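HOSP 2000 -- Table Service Basics
Handout 2: Clearing a mixed table
Instructor: Shalini Semwal

Clear in the same order every time. Loose food comes off first, then condiments, then small dishes, then plates. Large plates go last so they can carry what is left.

Condiment bottles do not ride on plates. A bottle lying on its side rolls when the plate is lifted, and a cap that points down may leak. Stand it up, check the cap, wipe the label, return it to the caddy.

Bowls are stacked only with bowls of the same size. Check the table edges before you wipe -- small round items end up there.

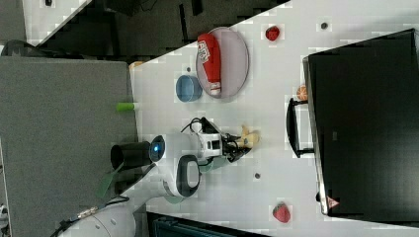 Fig. 1. Table before clearing. Ketchup bottle lying across the large plate, small bowl near the rim, strawberries at opposite ends.

For next time: write out your clearing order for Fig. 1, one line per item. Read Utley, section on side stations.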